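4.2 Second use of cardboard in homes and small workplaces

The answers to the second part of the questionnaire concern the time between the moment a box is emptied and the moment it is put out for collection.

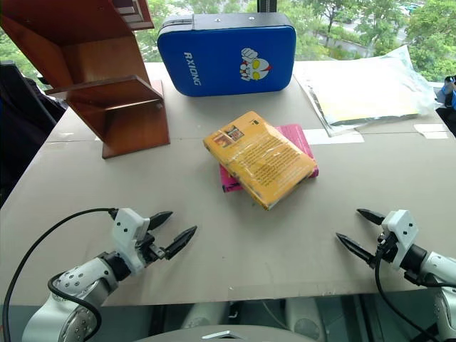
In the four towns this period was longer than we expected when we planned the study. The municipal plans of Gutcombe and Gaton assume that packaging leaves the building in the same week in which it enters. The plan of Lins gives no period at all, and the plan of Weditz mentions it only in connection with shops. We received 494 valid questionnaires, and in a large part of them the respondents described at least one use of the material before disposal. We call this "second use", following the definition in Section 2, and we keep it separate from repeated use of a box as a box, for example when moving to another apartment.

The reported uses can be divided into storage, protection, and garden use. Storage is the easiest to understand. Boxes are kept in basements and under beds, and many respondents could not say what was inside them. We coded these cases as second use only if the respondent had chosen the box for this purpose. A box that was simply never unpacked was coded as "delayed first use". This distinction caused some difficulty for the coders, and the rule was made more exact after the first 100 questionnaires had been read. These questionnaires were then coded again from the beginning.

Protection includes all cases in which flat cardboard is put between an object and something that could damage it. Respondents wrote about floors during painting, car trunks, and the space behind a stove. The covering of a tabletop with cardboard (Figure 2) belongs to this group. It was mentioned more frequently by small workplaces than by homes. The respondents gave different explanations for it. In repair shops the cover should save the surface from scratches, while in one bookbinding studio in Lins it was preferred because small parts do not roll so easily on it. Several respondents said that they turn the sheet over when one side has become dirty, and that they replace it only after both sides have been used. For the collection service this has a practical meaning, because such sheets arrive with paint, glue or oil on them and are often refused by the sorting plant.

Garden use was reported mainly in Gaton, where most houses have their own piece of land. The cardboard is laid on the soil in February or March to stop weeds, and it is not returned to the collection system. For the mass balance in Section 5 we therefore treat it as a final loss. We are aware that this treatment is strict. A part of the sheets is removed again in the summer, but the respondents could not estimate the quantity, and we did not want to introduce a number without a basis.

Size of the sheet was a stronger factor than its thickness. Respondents wished to keep large pieces, especially the packaging of furniture and kitchen appliances, and they threw away small boxes quickly. In Weditz, where apartments are small, even large pieces were usually cut on the day of delivery. We first thought that this was an effect of the collection rules, as Weditz accepts only cardboard that fits into the closed container. However, the respondents there seldom mentioned the container. They wrote about the elevator, the narrow hallway, and complaints from neighbors.

The duration of second use was difficult to measure. We asked for it in weeks, but many respondents answered with an event, such as "until the painting was finished" or "until spring". These answers were kept in the data set as text and were not converted. Among the workplaces, 16 stated that they have no fixed moment for replacement, and 2 replace the material at the end of every month. The other workplaces left this question open. A diary method would probably give better values, although it would require more effort from the participants.

Figure 2. Tabletop covered with cardboard, coded as protective use.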